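Recording hand-held gripper demos for a club project

Most guides on this make it sound like you wave the gripper for an afternoon and get a trained policy by supper. Our club at Wonside tried it that way in June and ended up with a drive full of junk. What follows is what we do now. I'm still not convinced it beats a scripted arm for simple jobs, but if your team has its heart set on it, at least record properly.

1. Pick one task, and make it dull. Ours is picking up a pole and standing it in a holder. The Ellville team started with folding shirts and had nothing to show at the regional.

2. Check the marker tags before anything else. They have to be flat, clean and fully in view with the fingers open and closed. A tag with a lifted corner will still be detected some of the time, so you may miss it until you plot the finger width.

3. Do a dry run of 20 grabs and throw them all away. People move oddly when they know they're being recorded. 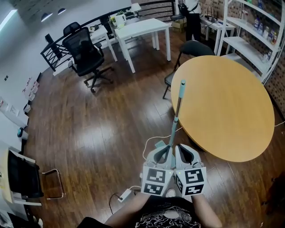 4. Hold both handles and go slower than feels natural. If you're whipping the gripper around, the tracking will lose you and the Marnar script will fill the gap with a straight line. It doesn't warn you. Look for suspiciously tidy paths when you review.

5. Change the start position every time. Stand, sit, swap operators. We got 70 demos from one person in one spot and the policy learned that spot very well.

6. Stop after 55 takes. Our worst data all came from the end of long sessions – elbows drop, and so does the care.

7. Watch every clip before you train. Yes, all of them. The Paulík filter is supposed to catch bad takes, and it passed three of ours where the object never left the floor.

As for how many you need, I've seen 3,000 quoted on forums with no task attached to the number, so ignore it. Train on your first clean batch, test it on the real arm, and only go back for more once you know which part of the motion is failing.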